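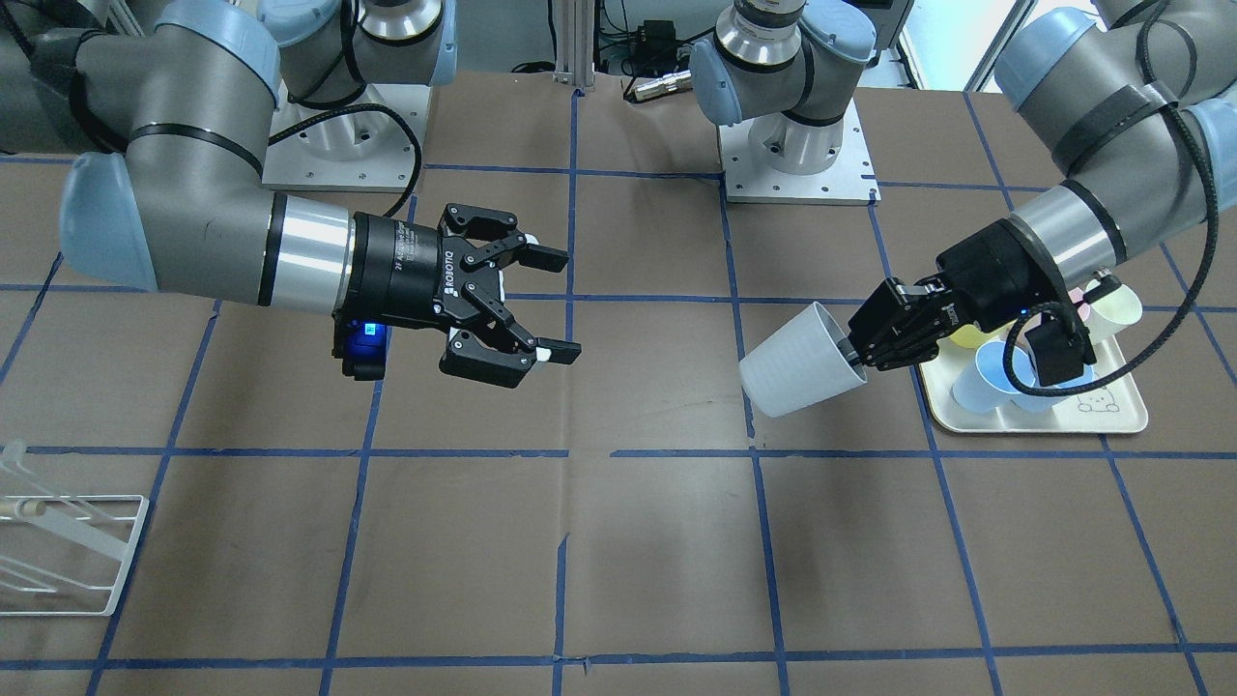

Drurnano @drurnano
A thread on hardwired interconnected smoke alarms, and why the one that chirps at night is often the wrong one to replace. Residential, US wiring, 120 V. Fire panels are a different subject.

Drurnano @drurnano
Start with the cable. A typical interconnected circuit has four conductors at each box: hot, neutral, ground, and a third insulated wire, usually red. The red wire is the signal line. It ties every alarm together.

Drurnano @drurnano
When one alarm senses smoke it puts a low DC voltage on the red wire, commonly 9 V. The others see it and sound. No addressing, no message. The line is either up or down.

Drurnano @drurnano
Consequence: the alarms that are sounding can't tell you by sound which one started it. You have to look at the LEDs. On most models the initiating unit blinks fast and the rest show steady green or nothing. Read the label on the back, as makers differ.

Drurnano @drurnano
Mixing brands on one signal line is where a lot of nuisance trips come from. The voltage may match and the timing may not. Some units hold the line up after they clear, and the neighbor reads that as a new alarm.

Drurnano @drurnano
Most listings only cover the combinations in the manual. If the alarm you want to add isn't in the compatibility table, treat it as incompatible, even when the plug fits.

Drurnano @drurnano
The plug often does fit. Harness connectors look alike across product lines. Pin order can differ. Change the harness when you change the brand.

Drurnano @drurnano
Chirps. One short chirp every 30 to 60 seconds is usually low battery or end of life. Three long beeps, pause, repeat, is smoke. Four short beeps, pause, repeat, is carbon monoxide. Worth taping inside a cabinet door.

Drurnano @drurnano
The low battery chirp shows up at night for a plain reason. Battery voltage drops with temperature, the house is coolest before dawn, and a marginal cell dips under the threshold. By breakfast it has recovered.

Drurnano @drurnano
Chirps don't travel on the red wire, so only the unit with the problem makes the noise. Finding it is hard anyway. The tone is near 3 kHz, short, and bounces off drywall. Stand under each one for a full minute with the doors open.

Drurnano @drurnano
If a fresh battery doesn't stop it, check the manufacture date on the back. Smoke alarms are replaced at 10 years from that date, not from the date you moved in. Combination units can be shorter.

Drurnano @drurnano
Last September I went through a two-story house in Pritthorpe with 13 alarms on one circuit. Owner had replaced the chirping unit twice. The chirp came from an old plug-in CO alarm behind a dresser in the next room.

Drurnano @drurnano
Same house: the red wire was capped off in one upstairs box. Everything downstream of it was powered and passed its own test button, and none of it heard the rest of the house.

Drurnano @drurnano
So test the interconnect as an interconnect. Hold the button on one unit while a second person walks the other rooms. Then repeat from the far end of the run. Pressing each button and listening only to that unit proves the horn works.

Drurnano @drurnano
Placement. Keep units at least 10 feet from a stationary cooking appliance where you can, and out of the direct path of steam from a bathroom door. Stay 3 feet from supply registers. Moving air keeps smoke out of the chamber.

Drurnano @drurnano
Dust gives you false alarms. Vacuum the vents with a soft brush twice a year. Cover the units during sanding and uncover them the same day. Painted units get replaced.

Drurnano @drurnano
Question from the replies: does the circuit need its own breaker? Check with your local office. I like it shared with a lighting circuit people use daily. If the breaker trips, the hall goes dark and somebody resets it.

Drurnano @drurnano
Second one: wireless bridge units. They work if the bridge is listed for your hardwired model. Put the bridge mid-run and test it with interior doors closed.

Drurnano @drurnano
Next thread is heat alarms in attached garages, including which ones can share the red wire.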